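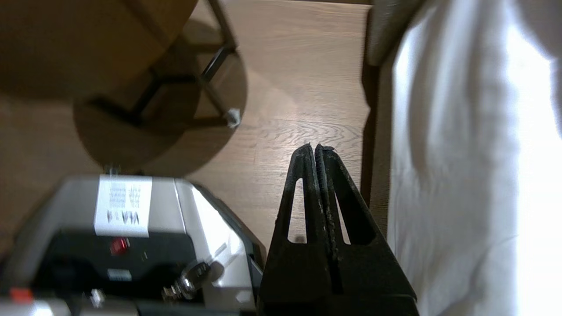
**Gasinthorpe Staff Forum > Rooms and Furnishings > Round table and floor protection, east reading room**

**E_Craddock** (Facilities Coordinator)

Colleagues are asked to comment on the arrangement of the east reading room before the floor is recoated in July. The area to be treated is 230 square feet and the approved cost is $900. The contractor requires the room to be clear of all furniture and equipment for the duration of the work.

Two matters need a decision. The first is whether the round wooden table with the black metal base is to return to this room or be exchanged for a rectangular table from storage. The second is the position of the gray and black equipment unit, which at present stands on the floor close beside the table.

Replies should be posted in this thread so that they are kept in one place.

**Trefor Ifans**

I would ask that the round table be kept. It measures 43 inches across and seats four people without anyone being placed at a corner. The rectangular tables in storage are longer and would narrow the walkway to the window. We removed one from the north room two years ago for that very problem.

The finish on the top also suits the floor, although I accept that this is a lesser consideration.

**d.probert**

I do not agree with the above. The table is pleasant to sit at, but the base is difficult. The legs are set at an angle, and there is a crossbar that people catch with their feet. Cleaning staff must move the table in order to reach the floor beneath it, and each time it is moved there is a risk to the coating. A rectangular table with a straight leg at each corner would be simpler to clean around.

I have raised this before, in the thread on chair glides, and did not receive a reply.

**E_Craddock** (Facilities Coordinator)

Mr. Probert's earlier post has been located and I apologize for the delay in answering it. The chair glides were ordered and fitted in the north room only. A further set can be requested for the east room under the same budget line.

**Eluned Rosser**

Regarding the base: angled legs need not damage the floor if the feet are fitted with the correct pads. Flat felt pads tend to wear on one side under an angled leg. We use Vastero swivel pads under the display stands downstairs, and the floor there is in acceptable condition. They should be checked monthly and replaced when grit becomes pressed into the surface.

I would also request that the table be lifted by two persons and never dragged. The present practice varies.

**d.probert**

The swivel pads would answer part of my concern. They would not answer the matter of the crossbar.

**Trefor Ifans**

With respect, I have used that table most working days and have not found the crossbar to be an obstacle. Perhaps this depends on where one sits. If the chairs are placed between the legs there is adequate room.

**Emrys Prosser**

May I turn to the second item. The unit should not go back so close to the table. A person drawing in a chair on that side could easily knock it, and there is a metal latch or key fitting low on the side that could scratch a chair leg or be bent by one. I suggest a clear gap of two feet.

I would further ask that whoever moves it leave the white label uncovered and readable. The large characters appear to be "VIA 1", but the rows of small print should be copied into the room inventory before the unit is moved. The inventory currently lists it only as "equipment, gray," which is not sufficient.

**E_Craddock** (Facilities Coordinator)

The inventory entry will be corrected. Please do not place papers or cups on top of the unit in the meantime. If the red indicator is lit when the room is being cleared, the unit is to be left where it is and Mr. Prosser informed.

**Eluned Rosser**

Could it stand on a mat? A bare metal edge on a newly coated floor is likely to leave a mark, and I would not wish to see the work repeated. The Cunder mats used in the print room would be suitable, provided they are not laid until the coating has cured.

**Emrys Prosser**

I have no objection to a mat if it is firm and lies flat. A soft mat would allow the unit to tilt.

**d.probert**

I am content with the mat and with the two-foot gap. On the table, I remain of the view that it should be exchanged, and I ask that this be recorded. If it does return, I request that the chair positions be marked on the room plan.

**E_Craddock** (Facilities Coordinator)

The position on 12th June is as follows:

- The round table will return to the east reading room after recoating, with swivel pads fitted. Mr. Probert's objection is recorded.
- Chair positions will be added to the room plan.
- The equipment unit will stand on a firm mat, two feet clear of the table.
- The label details will be entered in the inventory before clearance begins.

The question of who will carry out the monthly pad check is still open - proposals are invited.

**Trefor Ifans**

I can take the pad check until the end of the year.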